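Keeping the Board Where You Put It: Cutting Boards in a Small Teaching Kitchen

Student project report by Moushumi Debnath and Tahsin Selvanayagam
Course advisor: Crescencio Magaña

Why we picked this

We both learned to cook in kitchens where a damp dish towel went under the cutting board, and we both still do it (Tahsin's mother, Sabina, would have a word with us otherwise!). So when Mr. Magaña asked for a project about an everyday object, we wanted to know whether a board with a rubber rim could do the same job, and whether it would help with the other thing that drives everybody crazy in the Rathnayake teaching kitchen -- the crumbs.

What we did

We worked through the end of February, mostly in the afternoons when the kitchen was quiet and Mitali Matubbar could let us in. Our tables there are white and smooth, very nice to wipe down, but a plain board slides on them if you lean even a little. We compared a plain board from the kitchen's own cupboard with a rimmed plastic one, and we used soft orange food as our test material, for the simple reason that it shows up so well on white.

For each board we noted how it felt to press down near the edge, how easy it was to turn, and where the bits ended up afterward. We wore gloves for the messy part, and that gave us a result we hadn't planned on, as we found that a textured glove picks up an awful lot of crumbs on the fingers and then drops them wherever you reach next.

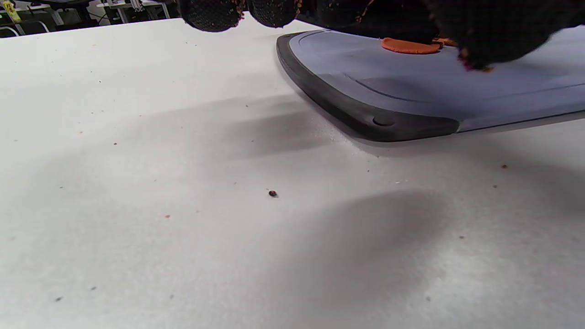 What we found

The pale gray-blue board with the thick dark rim was the one we both kept reaching for. It stayed put when we pressed on it, and the raised edge was pleasant to hold when we carried it to the sink. The groove was less useful than we had hoped, at least for soft food, because crumbs are not juice and don't run anywhere.

We would like to try the same thing again with bare hands and with smooth gloves, and Mitali has already asked us to bring the damp towel along, too.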